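Cuisine > Pain maison > Faire lever sa pâte quand il fait froid

Dernière mise à jour : 4 avril 2022

Question qui revient tout le temps dans les commentaires. Cuisine froide, pâte qui ne bouge pas. Je note vite comment je fais, je compléterai plus tard.

Chez moi, de septembre au printemps, la cuisine descend à 16 degrés la nuit. A cette température la levure travaille encore, mais très lentement. Donc deux options : attendre, ou trouver un coin tiède.

La recette de base d'abord :
- 500 g de farine T65 (je prends la Mavow, n'importe laquelle ira)
- 320 g d'eau tiède
- 9 g de sel
- 7 g de levure sèche

Mélanger farine et eau, laisser reposer une demi-heure. Ajouter la levure, puis le sel. Pétrir dix minutes à la main, moins au robot. La pâte doit se décoller du plan de travail. Si elle colle encore, attendre un peu avant de rajouter de la farine -- souvent ça passe tout seul.

Ensuite le coin tiède. Le plus simple : le micro-ondes, éteint. Chauffer une tasse d'eau deux minutes, la pousser au fond, mettre la pâte à côté, fermer. Ne plus ouvrir. Et surtout ne pas le rallumer avec la pâte dedans, ça m'est arrivé une fois, pâton cuit sur les bords. 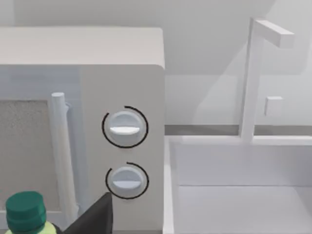

Micro-ondes à poignée verticale, commandes à droite de la porte.

Compter une heure et quart. Si la tasse a refroidi, la réchauffer seule (sortir la pâte !) et recommencer. Le four avec juste la lampe allumée marche aussi, mais chez certains ça monte trop. Vérifier avec un thermomètre, viser 26 degrés, pas plus de 28. J'ai un petit Rieger à sonde, très bien.

Test du doigt : on appuie, la pâte revient doucement, c'est bon. Elle revient d'un coup : encore vingt minutes. Elle ne revient pas : trop tard, dégazer et façonner tout de suite.

Pour la deuxième levée, un récipient avec un torchon bien fariné. Farine de riz si possible, la farine de blé finit par coller. Pas besoin d'un vrai banneton. Saladier, passoire, grand bol, tout va du moment que la pâte a la place de gonfler.

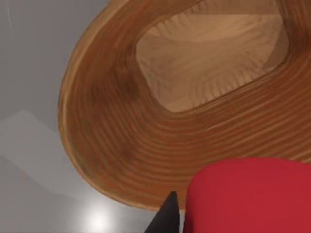 Grand bol ovale en bois.

Bois : jamais au lave-vaisselle. Brosser à sec, sécher à l'air libre, un peu d'huile de temps en temps.

Cuisson : four à 240, cocotte dedans pendant la préchauffe. Retourner le pâton sur du papier cuisson, inciser, couvrir. 30 minutes avec couvercle puis environ 16 sans. Laisser refroidir sur grille une bonne heure avant de trancher, sinon la mie est colante.

Version longue, si vous avez le temps : seulement 2 g de levure et une nuit au frigo. Meilleur goût, croute plus foncée. Sortir la pâte une heure avant de façonner.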